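Cendmont Walum Mobile Manipulation Platform

Product overview
Assessment and demonstration units for grocery, kitchen and stockroom work

The Walum is a two-armed humanoid platform supplied by Cendmont to retailers, training kitchens and research departments that wish to establish which routine chores can be assigned to a machine at present, and which cannot. It is offered on lease with an operator course. It is not sold as a replacement for floor staff.

Current capability

Customers most often ask about produce. Firm, single items such as squash, onions and potatoes are within the normal working range of the platform. Wrapped vegetables are handled at reduced speed. Bunched fruit remains the most demanding category: a bunch has no fixed shape, its weight shifts as it is lifted, and the pressure needed to hold the stem can bruise the berries beside it. Cendmont classes grapes as a supervised task, and a trained operator must be present throughout.
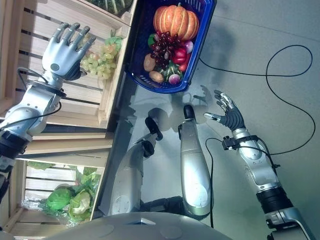
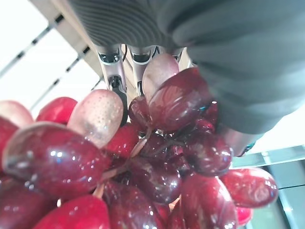 In the most recent assessment at our Kadlow site, the platform was given 577 transfers between display crates and shopping baskets. Around 200 of these required an operator to step in, most often to correct a grasp before lifting. Ronja Myklebust, who leads assessment at Kadlow, considers the result suitable for back-of-store trials but not for unattended work among customers. Full results are issued to prospective customers on request.

Household chores

Inquiries about home use are received regularly. Unpacking groceries onto a clear counter can be demonstrated. Putting them away in a crowded refrigerator cannot be offered at this time — nor can laundry, bed making or any task involving stairs.

What the lease includes

One Walum platform with two hands
Operator course for up to 4 members of staff
Boateng charging stand and spare cable set
Site visit before delivery
Software updates for the term of the lease

Site requirements

A level, dry floor is required, with a marked working area that members of the public cannot enter. Cables must be kept clear of walkways. Crates and baskets already in use at the site are normally acceptable; dimensions should be sent with the application so that reach can be checked in advance.

Applications and service

Applications for the next lease period close in May. Questions about suitability should be directed to Vinzenz Mayrhofer, Customer Assessment. Existing customers may arrange service visits and additional operator places through Amna Bajwa at the Kadlow office.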